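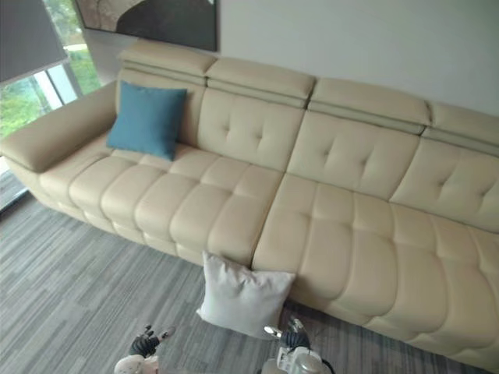
Mélanie Caron put the case for written rules in one remark: a robot that tidies a living room should have to meet the same paperwork as one that welds a car door. Shirley Grewal disagreed in print, and the argument between them shaped much of what became the Lodhi Code.

The Lodhi Code is a voluntary code of good practice for robots that handle household objects with jointed hands. It was drafted at Okel and first issued in October, with a revised text following on 4th November. The code has 46 clauses and covers test rooms as well as occupied homes.

Scope

The code applies to machines with one or two arms working near furniture, bedding, cushions and clothing. Kitchen work with heat or blades is left to a separate document, known as Iloleo.

Hands and fingers

Hinges and other places where skin, hair or cloth may be caught must be checked before each session. Loose threads are to be removed by hand, with the arm powered off. A soft covering on a finger does not exempt the metal parts next to it.

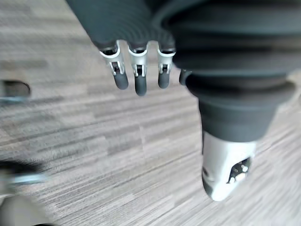 Robotic hand with metal finger joints, over carpet.

Working near the floor

An operator must be able to reach a stop control at all times. Arms are to slow down when a hand comes close to the floor – the code sets no single speed and asks each maker to state its own. Cables have to be kept clear of the wheels, if any.

Records

Each session is logged with the task, the operator and any unplanned contact. Logs are kept for 54 weeks. Diretti, an early adopter, filed 887 of them in the first round of review.

Criticism

Grewal has argued that the clauses on soft objects are too vague to test – a pillow has no fixed shape, and the code does not say how much force it may take. Caron's reply was that a limit could be added later.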